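Brodamgate Assisted Handling Programme
Progress report to the Gruber Fund, second reporting period
Prepared by Gertraud Imhof, programme manager

1. Purpose of this report

The grant agreement asks for a written account of each public or professional event held with the Fund's support. This report covers the open day at the Brodamgate workshop in February and the follow-up work agreed afterwards. Spending is reported separately in the quarterly return.

2. Attendance and arrangements

Sixteen visitors attended, nine of them from care homes and day centres in the Skukorcombe area. The remainder came from the college at Stikow and from the district supplies office. Bianca Pop received the visitors at ten o'clock and gave a short talk on the history of the programme. Visitors then went through to the workshop in small groups, so that everyone could stand close enough to follow the work and put questions to the operators.

The safety briefing took longer than planned, and the last group began nearly 16 minutes late. At future events the briefing will be sent out in advance with the joining instructions.

3. The demonstration

Damian Riedl led the demonstration on the two-arm table. The task chosen was the sorting of toiletries into small containers, as would be done when making up washing kits for new residents. It was selected on the advice of the care homes, whose staff do this work by hand at present.

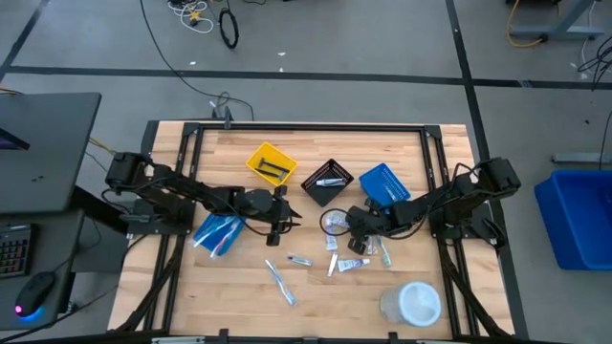

Each group was shown the task under operator control first and was then invited to suggest changes to the layout. Several visitors asked how the grippers would deal with items still in their packaging, and whether toothpaste tubes of different sizes could be handled without a change of settings. Mr Riedl explained that thin and flexible items remain the harder part of the work – the programme's own trials had already pointed to this – and that no claim is being made at this stage for unattended use.

Nestor Belmonte kept a written record of the questions. The most frequent concerned cleaning, noise and the floor space required.

4. Matters arising

Three actions were agreed with the visitors:

Gertraud Mayrhofer will visit two of the Skukorcombe homes to observe how kits are made up on a normal morning.

Mr Riedl will prepare a short note on cleaning the grippers between sessions.

Ms Pop will arrange a return visit for the Stikow college staff, who have asked for more time with the operators.

The programme remains on schedule against its other milestones. The Fund's representatives are welcome to attend the return visit, and dates will be circulated once the college has confirmed its timetable.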